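Skip to content
News and Media

Lernetti brings two-arm robot cells to returns sorting at Larngate

LARNGATE, June – Lernetti has begun using two-arm robot cells in the returns department at its Larngate warehouse. The cells pick up small household goods, turn them over and pass them from one gripper to the other before they go back to stock.

Larngate has 635 employees, 26 of them in returns. No jobs are being cut, and pay grades in the department stay the same. Staff who used to stand at the sorting benches for a full shift now spend part of it running the cells, checking grips and deciding what to do with items the arms can't handle.

"My wrists were sore by lunch most days," said Kyung-hwa Bae, who has worked in returns since the building opened. "Now I do the odd pieces by hand and the cell does the plain ones. I had to learn the screens, and that took me a while."

Three cells are in use on the day shift. Each was set up with a list of 300 items chosen by the returns team. Soft goods and glass are still sorted by hand.

"Handing an object from one arm to the other is the slow part," said Do-yoon Noh, automation lead at Lernetti. "We would like it faster, but we asked for careful first."

Every returns employee is offered paid training on the cells. Those who prefer to stay at the benches may do so – the company has agreed to this in writing with staff representatives. Declan Wragg, who speaks for the department's day shift, said workers had asked for a say in which items are added next and now meet with the engineers before each change.

The Ullby and Sowerby sites will decide on their own cells after reviewing the results from Larngate. 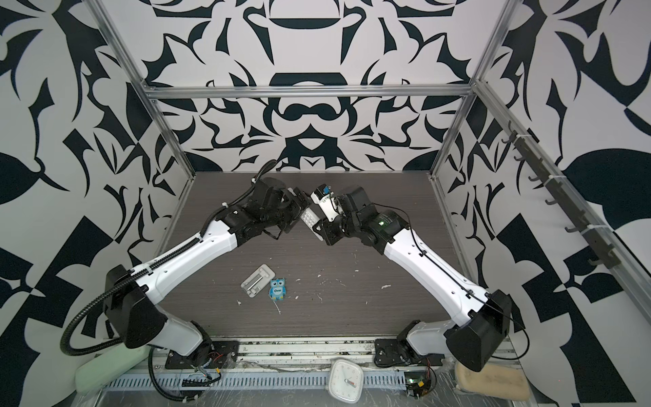
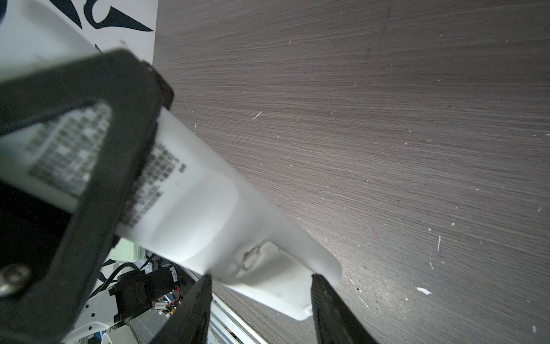

Robot grippers at work over the tabletop of a cell. Photos: Lernetti

Media contact: Tae-yang Sung, Lernetti Communications, Larngate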